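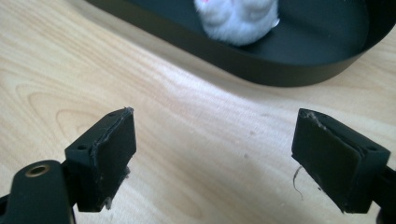
Musunar hand-held gripper, replacement pads and planning notes

The Musunar is a two-finger gripper carried by hand and used to record pick-and-place work on a tabletop. It is sold by Wultska as a single unit or in sets for sites that run several stations. This page covers what to order, what wears out, and what to allow for in a first-year budget.

What is in the box

Hand-held body with trigger
Two finger arms, left and right
Two pad blocks with gripping layer fitted
Camera mount (camera sold separately)
Hex key and spare screws
Printed setup sheet

The pad blocks are sold as a pair under part number 1272. They fit all Musunar units shipped since July. Units older than that need the Cisar adapter plate, which has its own listing.

Pads are a consumable

The gripping layer is soft, so it picks up lint and fiber from plush toys, towels and felt. With use the edges scuff and fray, and bits of the layer start to peel. Light fraying at the edge does not affect the grip on soft items. Change the pads when the layer lifts from the block or when small hard items start to slip.

We suggest one spare pair per unit for mixed objects and two spare pairs if most of the work is with fabric or plush. Buy them with the gripper. Pads ordered later ship from the Ahmadpour warehouse and take 7 working days. Pads are changed in pairs, even if only one side looks worn.

Cleaning

Wipe the pads with a dry lint-free cloth at the end of a shift. Trim loose threads with small scissors and do not pull them. Do not use solvent on the gripping layer. A strip of low-tack tape lifts most fluff.

Planning a station

A station needs a table, one gripper, a camera and a set of objects. Any flat table will do. Glossy tops reflect overhead lights, so allow for a shade or a matte mat if you cannot move the lamps. Trays and bins should have low rims so the fingers can reach over them from the front. Dark trays work well with light objects.

Leave room in the budget for objects. Sites tend to price the grippers carefully and then buy toys and kitchenware out of petty cash. A starting set of some 200 objects is enough for a first round of recording at one site.

Shared or separate units

Two operators can share one gripper if they work in turns. If both stations run at the same time, order 2 units and label them. Keep each pad pair with its own unit and write the date of fitting on the setup sheet.

Ordering

Prices are given by quote and hold for the calendar quarter. Send the number of stations, the kind of objects you plan to handle, and your delivery address. For orders with adapter plates, include the serial numbers of the units you already own.

Quotes and new orders: Banafsheh Golestani
Spare parts and returns: Po-yen Wu

Unused pads can be returned in the sealed bag. Opened pads cannot.

Page last updated 2021-09-12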